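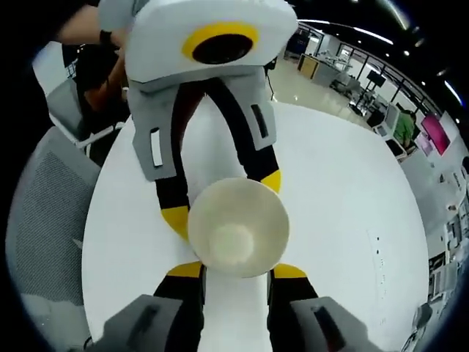
Adwoa Ayaaba
Workplace Services Coordinator, Letetine

Bowls and round tables: what changes in January

The cream bowls are staying. After a two-month comparison with the divided trays from Kullon, the kitchen group has kept the open bowl as the standard dish for the shared floor. The trays held more, but they did not stack in the existing racks and took up a full dishwasher level for one lunch sitting.

We now hold 115 bowls. The working stock is 60, kept on the shelf beside the sink. The rest are in the Nusunton cupboard and should be left there unless the shelf is empty. Please don't store bowls in desk drawers. Six came back from one bank of desks last month, two of them chipped at the rim. Chipped bowls go in the grey tub under the counter and are written off at the end of the month.

Stacking limit is six high. Above that the lower bowls bind and have to be twisted apart, and most of the chips start there. Load them in the dishwasher face down on the lower rack, tilted toward the centre spray arm. Bowls left flat collect water in the foot and come out with a ring.

The white round tables mark easily. Turmeric, beetroot and whiteboard ink are the usual causes. Wipe with warm water and a drop of dish soap, then dry with a cloth. The scouring pads are for pans only, as they dull the finish and the dull patch then holds colour. For older stains, Kwadwo Antwi has a bicarb paste at the service desk and will show you how to apply it.

Replacement bowls will still come from Czarnecka, same colour and diameter as the current stock. Lead time is six weeks, so report shortages before the shelf runs down.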